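Progress Report to the Hitura Program Office
Safe Practice for Robotic Liquid Handling in Teaching and Research Laboratories
Submitted by Mwende Temba, Project Lead, Prustport
Dec 8, 2023

Work under the second phase of the grant has continued as planned. The draft code of practice now contains 21 clauses, of which seven were rewritten after the review held at Skasovport in April. The remaining clauses are unchanged apart from small corrections to wording.

The main revision concerns transfers into open glassware. Reviewers at both sites found that the earlier text dealt at length with the arm and said too little about the vessel receiving the liquid. Clause 10 now requires that round-bottomed glassware be seated in a ring stand before the arm is enabled, that a funnel be used for any narrow neck, and that cables be routed away from the pouring side. Nassoro Obura has prepared a one-page checklist for operators, which is attached as Annex B.

Heidrun Hubmann raised the question of bench coverings. The draft permits a cloth covering provided it is secured at the edges, and asks sites to record the method used.

Pouring and funnel work with the arm, glassware held in a cork ring:

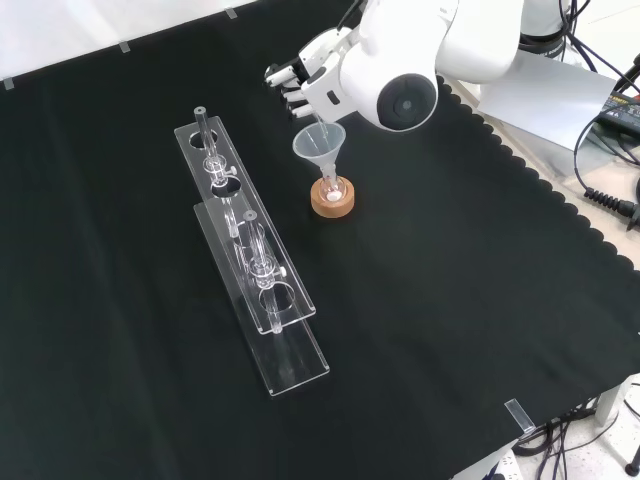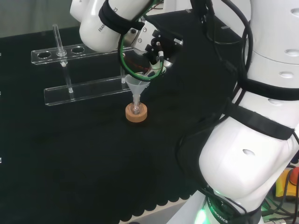

Two matters remain open. The first is the stopping distance to be observed when a person reaches across the bench; Obadia Waweru will circulate a proposal to both sites. The second is the retention period for incident notes, where the draft says 72 hours and Skasovport has asked for a longer term. Lindsay McPhee is consulting the site managers on this point.

Spending is within the approved budget and no change to the schedule is requested. The revised draft will be sent to the Program Office once the stopping distance has been agreed.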